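Open Day Pre-Demonstration Inspection - Cell 2, Kitchen Sorting Task
Site: Wudberg hall, ground floor
Inspected by: Dagmar Sokol
Countersigned by: Marek Tóth
Month: September

1. Emergency stop, operator side - PASS
Tested twice. Latches and resets correctly.

2. Emergency stop, visitor side - PASS WITH COMMENT
Works, but the label is worn. Replace before doors open.

3. Visitor barrier - FAIL, CORRECTED
One post had been moved inward during cleaning. Returned to the floor marks and rechecked by E. Kováčik.

4. Speed limit in demonstration mode - PASS
Limit set in the Istorix controller and password locked. Log entry 288.

5. Work surface and props - PASS WITH COMMENT
Play food and toy cookware only. No glass, no real knives, no liquids in the mug or cup. Strainer, plate and toy oven to be spaced so that each can be reached without crossing another.
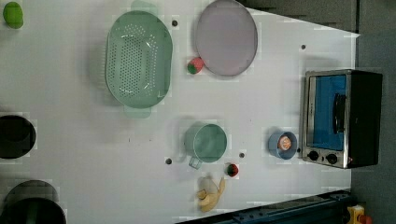

The toy oven extends past the table edge. Acceptable for the demonstration, but the operator is to check that it sits stable before each run. Small items such as the strawberries are to be counted back in at the end of every session - they are a choking hazard for younger visitors.

6. Cables and floor - PASS
Covers taped down on the visitor route.

7. Noise at barrier - NOT TESTED
Meter out for calibration. H. Polák to follow up.

Open actions: items 2 and 7. Demonstration may not start until item 2 is signed off by V. Lozano.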